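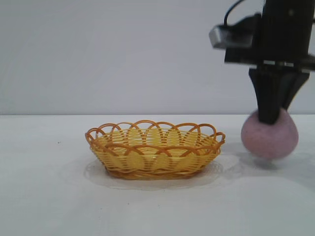

Dyeing Felted Wool Balls in an Acid Bath

Posted by Tomás Rebelo
Updated Mar 24, 2025

This procedure covers solid-color dyeing of finished wet-felted wool balls in a stovetop pot. It assumes the balls are already made, fully felted to the core and rinsed free of soap. For making the balls, see the earlier page on wet felting from Eltivholm batts.

Felt takes dye more slowly than yarn. The surface is dense and holds air, and a ball that goes into the pot dry will float and dye in patches. Most of the steps below deal with that.

Materials

Undyed wool balls, 100 g total dry weight
Acid dye powder (Hutetti or any other powder sold for protein fiber)
Citric acid
Wool wash or plain dish soap
Stainless steel or unchipped enamel pot, not used for food
Thermometer with a clip
Long-handled spoon
Steamer insert or small rack that fits inside the pot
Dust mask and gloves

Aluminum and cast iron pots can shift the color. Yellows and pinks show this the most.

Step 1. Weigh

Weigh the balls dry and write the number down. Every other quantity is worked out from it. If the balls have been stored in a damp room, leave them out overnight first.

Step 2. Soak

Fill a bucket with lukewarm water and add a few drops of soap. Push each ball under and squeeze it until bubbles stop coming out, then release it while it is still submerged. Leave the batch overnight. A ball that still floats high in the morning has a dry core and needs to be squeezed again.

Do not shorten the soak by using hot water. Hot water followed by handling will felt the surface further, and the ball will shrink unevenly.
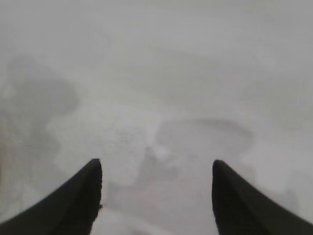

Step 3. Mix the dye stock

Put on the mask before opening the powder. For a medium shade, use dye at one percent of the dry weight, so 1 g for this batch. Paste the powder with a spoonful of warm water, then thin it with hot water to 100 ml. Stir until there are no grains left on the side of the jar. Undissolved grains stick to felt and leave dark specks that will not level out.

For a pale shade, use a quarter of the stock. The rest keeps for several weeks in a closed, labeled jar. Some blues and turquoises gel when cold - warm the jar in hot water and stir before measuring.

Step 4. Load the pot

Measure 2000 ml of lukewarm water into the pot. Stir in the dye stock. Lift the balls out of the soak, press out the loose water and put them in. Turn them for a minute with the spoon.

Set the rack upside down on top of the balls to hold them under the surface. They should be covered but able to move. If they are packed against each other, each point of contact will show as a light spot, and the batch should be split in two.

Step 5. Heat

Raise the temperature slowly over medium-low heat. Turn the balls at regular intervals as the bath warms up. Dissolve 5 g of citric acid in a cup of warm water. When the bath is steaming, lift the balls out, stir in the acid and return them. Never pour acid directly onto the wool.

Continue to 185 °F and hold there for 45 minutes. Keep the bath below a simmer. Rolling bubbles knock the balls together and raise a fuzz on the surface.

Step 6. Check for exhaustion

Take a spoonful of bath and hold it over a white saucer. Clear or nearly clear water means the dye has been taken up. If there is still strong color after the full hold, add a small pinch of citric acid in the same way as before and wait another 15 minutes. Very dark shades may never clear completely.
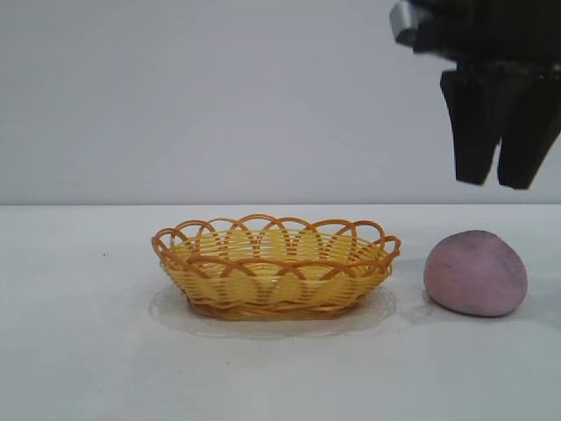 Side view: black gripper above a white tabletop.

Step 7. Cool and rinse

Turn off the heat and leave the balls in the pot until the bath reaches room temperature. Overnight is fine. Rinse in water of the same temperature until it runs clear, squeeze, and roll each ball between the palms to true up the shape. Dry on a rack with air on all sides. Large balls can feel dry on the outside and hold water in the middle for days. Weigh them again if in doubt.

Common faults

Pale center when cut: dye struck too fast. Add the acid later and heat more slowly. Some paleness in the core is normal and does not affect use.

Blotches: short soak, crowded pot, or acid added over the wool.

Color rubs off: incomplete rinse, or hold temperature too low. Check the thermometer in boiling water.

Notes

Kathleen Ní Chonaill reports good results with white vinegar in place of citric acid. I have not tested the quantities. Leftover bath can be used for a paler second batch on the same day.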